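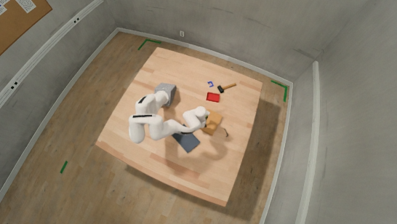 Figure 4. Arm at the bench, with the hammer and red tray on the tabletop.

Section 4: Starting your shift with the arm

I used to fetch every tool myself, so this took me a while to get used to. Now I mostly set up and check - the Harico arm does the reaching.

1. Walk around the table before you power up. Look at the floor, too.
2. Set out only the tools on your job sheet.
3. Press Start and step back while the arm finds its home position.
4. Run the first cycle at slow speed and watch all of it.

Note: If a pick fails twice, press Pause and log code 268. Nidia Muñoz reads those logs, and she'll call you back!

Caution: Never reach over the tabletop in the middle of a cycle, even for a dropped part. Pause first, then reach.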